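Sorting out the work table

The big table finally got its turn on Thursday. It had been collecting things since February - mail, tape rolls, boxes from the Skomberg order, a lamp that belongs in another room. I put everything on the floor first and went through it from there.

Three bags went out. The paper went into one folder, and I found the receipt for the Rustad shelf, 416 dollars, which I had given up on. Atieno Temba took the lamp and most of the boxes.

The top is pale cream with a slight green to it, and it shows every mark. I wiped it twice with dish soap and warm water. The seam needs a separate pass with a dry cloth.
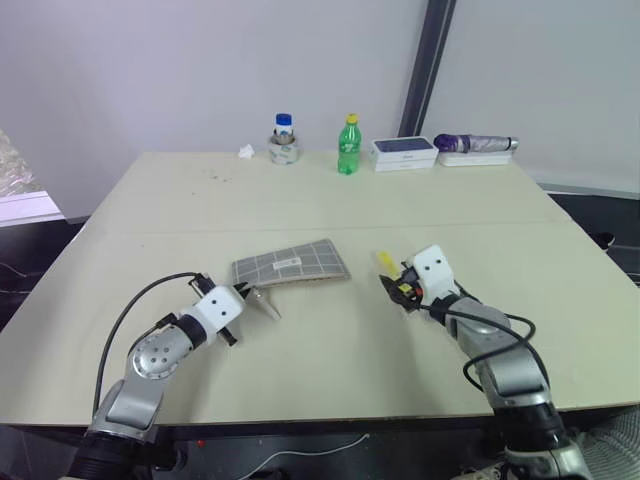

My rule from now on is that flat things get folded and put away the same day, and anything with a label on it stays out until I've read the label. Pens and small stuff go in the Stiver drawer. I was finished by 11 and had lunch late anyway. The closet is next, probably after the weekend.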